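Refrigerator door gasket

A refrigerator door gasket is the flexible seal fitted around the inner edge of a refrigerator or freezer door. It closes the gap between door and cabinet, limits the entry of warm room air, and holds the door shut by means of a magnetic strip. It is also called a door seal.

Construction

Most household gaskets are extruded from soft PVC. The extrusion has three working parts: a dart or flange that anchors the gasket to the door, a folded bellows that stretches and compresses, and a hollow pocket that carries the magnet. The magnet is a flexible strip of ferrite powder in a rubber or plastic binder. Four lengths of extrusion are cut at 45 degrees and heat-welded at the corners to form a closed frame.

The bellows allows for small errors in door alignment. When the door is closed, the magnet is drawn to the painted steel face of the cabinet and the bellows extends to meet it. Cabinets with a face of plastic or non-magnetic stainless steel need a steel strip behind the surface.

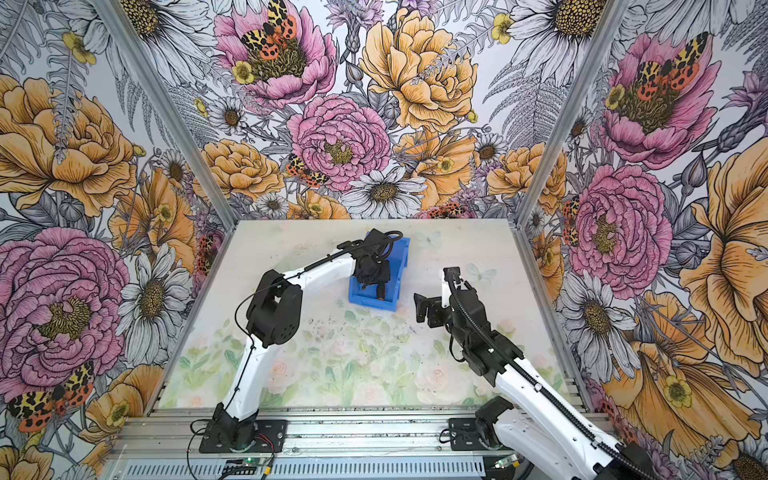

Silicone and thermoplastic elastomers are used where the seal must stay soft at low temperatures, as in some chest freezers. They cost more than PVC and are less common in kitchen models.

Methods of attachment

Push-in gaskets have a barbed dart that is pressed into a groove in the door liner. They can be removed by hand and are the usual type on current models. Screw-retained gaskets are held by a metal or plastic strip beneath the lip of the gasket, and the screws must be loosened before the seal will come free. On some older doors the screws also hold the liner and the insulation in place, so they are loosened a few turns only. Bonded gaskets are glued or foamed in during manufacture and are normally replaced together with the door.

The Kikdale groove, a narrow push-in form with a double barb, was described by Ctibor Kopecký and Viera Charvát in a handbook for repairers. Gaskets made for it do not fit single-barb doors, although the outside dimensions may be the same.

Wear and failure

PVC gaskets harden as plasticizer leaves the material. Grease, strong cleaners, and heat speed up the process. Splits tend to appear first in the folds of the bellows and at the lower hinge-side corner, where the seal is dragged against the cabinet each time the door opens. Mold may grow in folds that stay damp.

A leaking gasket admits moist air. Typical signs are frost near the door opening, water under the drawers, and a compressor that runs for long periods. The same signs can result from a blocked drain or a faulty thermostat, and the seal should be checked before parts are ordered. 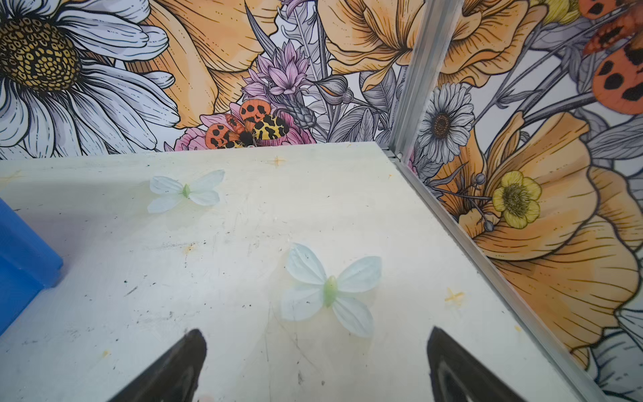 Two artificial butterflies in translucent pale fabric on a white tabletop.

Testing

The paper test is the most widely used. A strip of paper is closed in the door and pulled out slowly. Even drag at all points shows that the seal is in contact. In the lamp test, a lit flashlight is placed inside the cabinet in a dark room and the edge of the door is inspected for light. Neither test measures the rate of leakage.

In a workshop survey by Radek Hrnčiar, 136 of 400 gaskets removed as faulty were found to be sound after cleaning and reshaping with warm water. Hrnčiar attributed most of the remaining faults to corner splits.

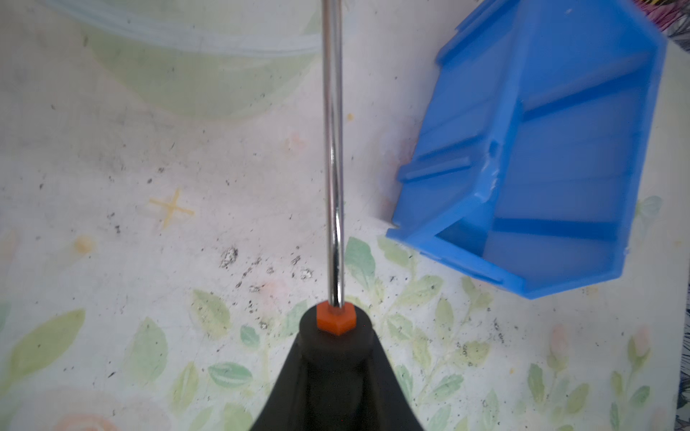 Gasket magnets are weak by design, so that a door can be pushed open from the inside with modest force. The strip is magnetized in bands across its face, and its pull falls off quickly with distance. For this reason a small item can be held firmly at the surface yet not be drawn from a short way off. A repairer can check for a missing or broken section with a light steel object on a thread. A thin chrome rod, like the polished one extending from the orange hexagonal piece, is less suitable, as bright plating gives no sign of whether the metal beneath is magnetic.

Replacement

Replacement gaskets are ordered by model number or by measured size. Push-in types are measured from dart to dart, and screw-retained types across the full outer width. New seals are often creased from packing and are soaked in warm water or heated gently with a hair dryer before fitting. The corners are pressed in first, followed by the sides.

See also

Door hinge
Freezer defrosting
Magnetic catch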